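Transfer of end-of-service benefits when moving between group companies
Community Help > Employment and Recruitment > Contracts and Benefits

Posted by Essam El Fassi

I am employed as a procurement officer by Hiebert, an electrical contracting company, and have completed 7 years of service. The company has offered me a position with Dusero, a trading firm under the same ownership. The duties would be similar and the place of work would remain in the same building, one floor above my present office.

The offer letter states a basic monthly salary of 3,431 and a housing allowance, with annual leave of 26 days. It does not mention my previous service. When I raised this with the personnel department, I was told that the transfer is "internal" and that nothing will change. However, I have been asked to sign a resignation letter addressed to Hiebert and a new contract with Dusero, both bearing the same date.

I would be grateful for guidance on the following. Will my years with Hiebert be counted toward my end-of-service payment? Is it usual to be asked to resign in such a case? I am expected to return the documents before the end of December. The new contract also contains a probation clause, although I have worked under the same general manager throughout.

Reply from Sirnska Personnel Desk

The two companies should be treated as separate employers unless a document states otherwise. Common ownership does not by itself carry your service from one to the other. The wording of the letters you sign is therefore of considerable importance, and a verbal assurance from the personnel department should not be relied upon.

In general, a transfer of this kind is handled in one of 2 ways. Under the first, the present employer closes your account in full. You receive your end-of-service payment, the cash value of unused leave and any other sums due, and your service with the new company begins at zero. Under the second, the new company accepts your earlier service in writing, and no payment is made until you finally leave the group.

Either method may be acceptable. What should be avoided is a resignation with no settlement and a new contract that is silent on past service, as that is the arrangement in which disputes most often arise. Please also note that in some countries the amount payable on resignation is lower than the amount payable when the employer ends the contract. A plain resignation letter could reduce your entitlement even where the move was requested by the company.
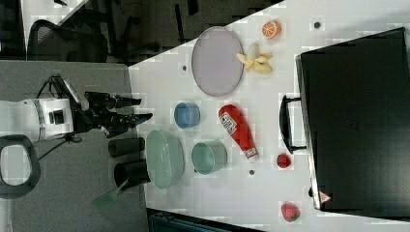 Robot arm beside a table of kitchen items and toy food.

We recommend that you request a transfer agreement signed by both companies. It should show your original joining date, your present leave balance and the name of the company responsible for paying benefits earned before the transfer. If the resignation letter is required for visa or registration purposes, ask that it be marked "for the purpose of transfer to Dusero" and that the agreement be mentioned in it by date.

The probation clause should be removed or marked as not applicable. Where it remains, the new employer may be able to end the contract on short notice during that period. You should also compare the basic salary in the offer with your present basic salary, excluding allowances. End-of-service payments are frequently calculated on the basic figure alone, and a package with a higher total may still contain a lower basic amount.

The rules vary from one country to another, and you have not stated where you are employed. The labor office in your area will be able to confirm which rules apply.

Reply from zolora_accounts

Same thing was done at my company and everybody signed, no problem so far. Take the settlement in cash if they offer it. Keep copies of your payslips.

Reply from Essam El Fassi

I thank both respondents. The personnel department has agreed to strike out the probation clause. The matter of past service has been referred to the finance manager, and I have informed them that I will not sign the resignation letter until a transfer agreement is provided. My present basic salary is slightly lower than the one offered, so there is no concern on that point.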